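Sep 3, 2021
2 min read

Slept badly and was up at six. Rain again, so no walk to the harbour. Rang Jayanthi about the neighbourhood choir. She wants to start rehearsals in November – I said I'd come if the hall is heated. We still have no second alto.

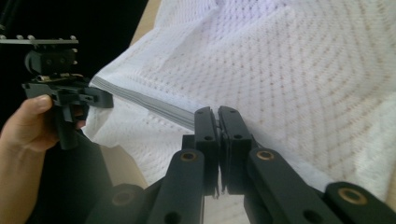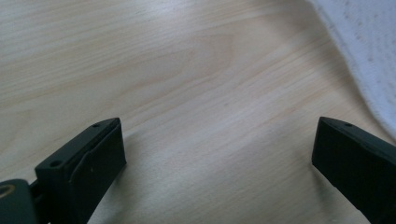

Practised the low part for half an hour after lunch. My breath runs out before the end of the second verse. Efe dropped off the old songbook, 257 pages, and stayed for tea. Soup for dinner. Must ring the dentist tomorrow and pay the water bill.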